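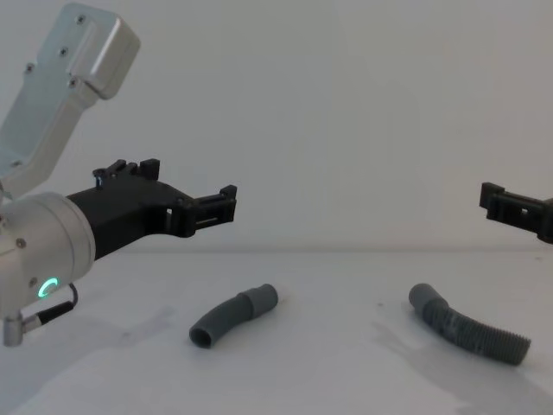
What is in the Skemeter dataset?
Water meter readings from 988 households in the town of Horkthorpe, taken once an hour for 9 months, with one CSV file per household.

The readings come from Wandel meters fitted on the cold supply pipe where it enters the building. Outdoor taps are included if they branch off after the meter. Shared supplies, such as apartment blocks with a single inlet, were left out.

Files

readings/ holds the household files, named by household number.
households.csv has one row per household: number of people, type of building, garden yes/no.
gaps.csv lists every stretch where a meter sent nothing for 5 hours or more.
lim/ holds the scripts that turn raw meter logs into the files in readings/.

Columns in the readings files

time: start of the hour, local time. The clock change is not corrected, so one hour appears twice in the fall and one is missing in the spring.
liters: water used during that hour. Whole numbers only.
flag: 0 for a normal reading, 1 for a value filled in by Lim, 2 for a reading the meter marked as doubtful.

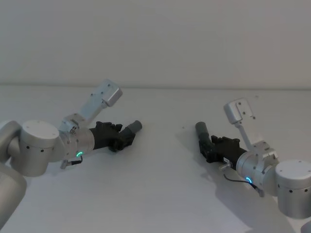
Known problems

Household numbers are not continuous. Numbers were given out at sign-up and some homes dropped out before the meters went in.

Very slow leaks do not show up well. A meter only reports when a full liter has passed, so a dripping tap looks like a single liter every few hours.

Readings above 100 liters in an hour are kept as they are. Many of them fall on a Saturday in homes with a garden, but there are a few we can't explain. Filter them yourself if they get in the way.

The number of people in households.csv was given at sign-up and never updated.

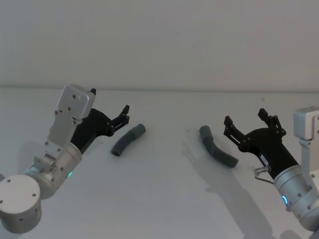
Privacy

Addresses and meter serial numbers have been removed. Please do not try to match households to real homes.

Changes

Version 2: doubtful readings now have their own flag. In version 1 they were mixed in with the filled values.
Version 1: first release, November.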